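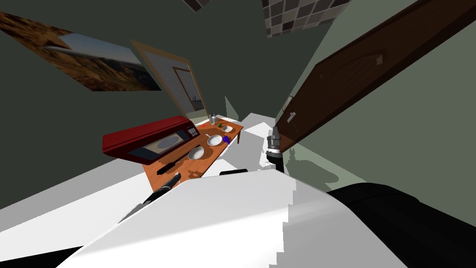
Flendik sim notebook, May, student team

Goal for this session: settle the tabletop randomizer before Courtois starts the grasp trials. Layouts are now drawn from 400 seeds, up from 23. Wall and door textures stay fixed. Camera roll also stays as it is until the head calibration is redone.

Spawn rule: red appliance at one end of the table, dishes down the length, small items toward the far end. Checked by stepping through resets at 700 physics steps each.

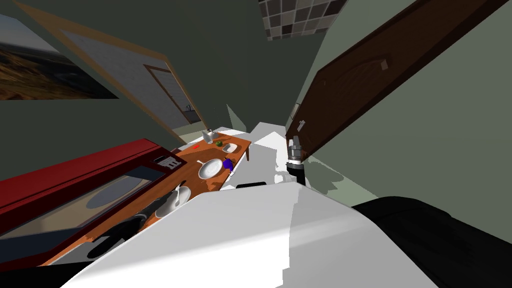 Head view, layout with kettle, white pan and purple cup.

Dark objects spawned near the base get hidden by the arm casing. Bernadette wants the near limit moved 14 cm back -- agreed, not merged yet.

Wrist view is next. Fork is the test object, fingers open.

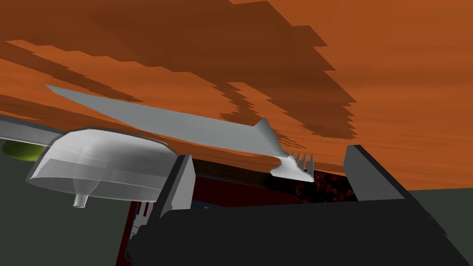

Setsuko Murakami
Simulation lead, Trumcombe Robotics Club

Wood texture is coarse at this range and shows stair-stepping. Fork tines still readable against it. Translucent material on the container renders with inner edges showing; segmentation may split it. To check.

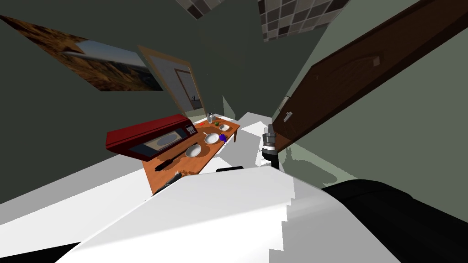
Head view, layout with three white bowls and dark utensils in front.

Open items:
-- near spawn limit (Bernadette)
-- mask test on translucent parts
-- anti-aliasing on arm edges, ask Heltora group for their settings
-- rerun seeds after merge, log to shared drive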